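Canley Allotments and Gardens Association
Minutes of the Water and Drainage Working Group
Held in the meeting room, Tuesday, 7 p.m.

Present: Kylie Costigan (chair), Mr Oprea (site records), Mrs Osberg (lower field), plot holders' representatives for the upper and middle fields, one observer from the parish.

Apologies: Plot holders' representative, east strip.

1. Minutes of the previous meeting

Accepted with one correction. Under item 5, "the stopcock by the gate" should read "the stopcock by the lower gate". The two are on separate branches and the isolating valve for the upper field is at the other one.

2. Matters arising

2.1 The dipping tank on the middle field has been re-levelled on slabs. The float valve still passes a small amount when closed. Mr Oprea to replace the washer before the supply is turned back on.

2.2 The key for the meter chamber has been found and is back on its hook in the store. A second key has been cut and is held by the chair.

2.3 No reply yet from the landowner about the overhanging willow. Carried forward.

3. Winter shut-off and restoration of supply

The mains supply was shut off in November and the pipework drained from the low point. The meeting discussed the date for turning it back on. The upper field representative asked for early March, as several plots have cold frames in use. Mrs Osberg preferred the end of March and referred to the split pipe on the lower field last spring, which followed a frost after the system had been refilled.

It was agreed that the supply will be restored in the last week of March. Water butts may be used in the meantime. The order of opening will be lower field, middle field, upper field, with each branch left under pressure for a full day before the next is opened. Meter readings are to be taken at the start and end of each day and entered in the book.

4. Leakage

Mr Oprea presented the meter readings for the last season. Overnight consumption on the middle branch did not fall to zero at any point between June and September. With all taps shut and the tanks full, the reading should not move. He considered the dipping tank valve to be part of the cause but not all of it, and suspected the compression joint under the main path where the old steel pipe meets the blue plastic.

The chair asked whether the joint could be exposed by hand digging. Mr Oprea replied that it lies under the hardcore and that a breaker would be needed for the top layer. The path would be closed to barrows for up to 4 days.

Resolved: to carry out an isolation test on the middle branch once the supply is on, and to dig only if the overnight loss continues with the tank valve closed off.

5. Ditch on the lower field

5.1 The ditch along the northern boundary was cleared from the culvert to the second footbridge in October. The remaining section, from the footbridge to the corner by plot 10, is silted and holds standing water after rain. Spoil from the first section was spread on the bank and has begun to slip back in places.

5.2 Mrs Osberg reported that water stood on the lowest plots on two occasions in January. On both occasions the culvert was running freely at the outfall, which points to the uncleared section and not to a blockage downstream.
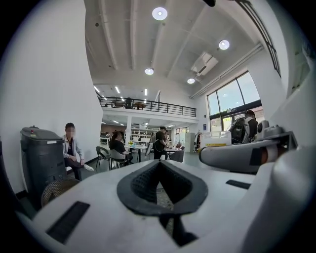 5.3 The middle field representative asked whether a land drain across the lower plots would be worth considering. The chair said that the fall between those plots and the ditch is too slight for a drain to work until the ditch bed has been lowered. Levels should be taken after clearance and the question looked at again then.

5.4 Agreed that the remaining section be cleared by hand before the end of February, to avoid the nesting season. Spoil is to be barrowed to the compost area and kept clear of the bank. The bed is to be dug to the level of the culvert invert and no deeper.

6. Rainwater collection

A proposal was received from the upper field for guttering on the north side of the store, feeding two linked tanks. The south side is already guttered. The meeting supported the proposal in principle but noted the following points.

The fascia on the north side is soft at the western end and would need replacing before brackets are fixed.
The tanks must stand on a firm base clear of the door.
Lids are to be fitted and fastened.
The overflow is to discharge into the existing soakaway and not onto the path.

The representative to obtain prices for guttering, brackets and timber and bring these to the next meeting. Second-hand tanks may be used if their previous contents are known.

7. Hosepipes

Complaints were noted about hoses left connected and running unattended on the upper field. The existing rule allows a hose to be used for filling butts only, with the plot holder present. It was agreed that the rule is adequate and that a reminder be put on the noticeboard and sent out with the rent letters. A suggestion that hose connectors be removed from the standpipes was not supported.

8. Any other business

8.1 The parish observer asked whether the outfall grating could be checked after heavy rain by whoever is on site. Mrs Osberg will do this and will show one other plot holder how to lift it safely. The rake is to be kept in the store.

8.2 The plan of the underground pipework is out of date and does not show the east strip branch. Mr Oprea to mark up a copy with the stopcocks and known joints.

9. Actions

Float valve washer, middle field: Mr Oprea.
Isolation test and readings: Mr Oprea.
Ditch clearance, date and tools: Mrs Osberg.
Prices for north guttering: upper field representative.
Hosepipe notice: chair.
Second letter to landowner, willow: chair.

10. Next meeting

To be held in April, after the supply has been restored. The meeting closed at 8.40 p.m.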